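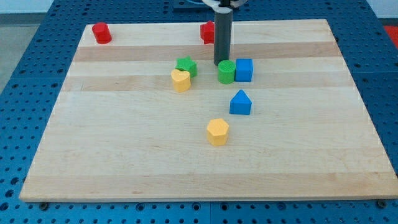
Fig. 1. Gripper over the maple board, with the shape blocks, on the perforated table.

3. Equipment and budget

Our budget for the term was 500 pounds. First list came to 1,034, so most of this section is about what we cut and why.

The arm belongs to the department, no cost to us. Same for the blue table. Everything else had to be bought, borrowed or made.

Gripper. Biggest item by far. Two quotes: Cirkow at 344 with the mounting bracket included, Zilluter cheaper on paper but bracket and cable sold seperately, and a six week wait. Went with Cirkow. Ozan Uysal did the ordering and got the delivery charge taken off.

Board. We wanted a light surface so the block colours would stand out for the vision part. Laminated maple, 90 from Şimşekoğlu, cut to size. Dearer than painted MDF but MDF chips at the edges. The grain has a couple of darker bands in it which we didn't plan for, may need to check the colour threshold there. Held with black fasteners at the near corners.

Blocks. Plastic, red, green, blue and yellow, two different shapes in each colour so that sorting by colour and sorting by shape are seperate tests. Stars, cylinders, a cube, a heart, a hexagon and the little house one. Borrowed from the Plimby outreach box, so nothing spent, but they have to go back in June.

Dropped from the list: second camera, force sensor, spare gripper fingers. The fingers were probably a mistake. If one breaks we stop until a new one comes.

Spent so far 434, leaving 66. Plan is to keep that for fingers and not touch it for anything else.

For next year's group: get quotes in January, ask for the total with brackets and cables, and check the hole spacing on the table before ordering any fixings. We had to send one lot back.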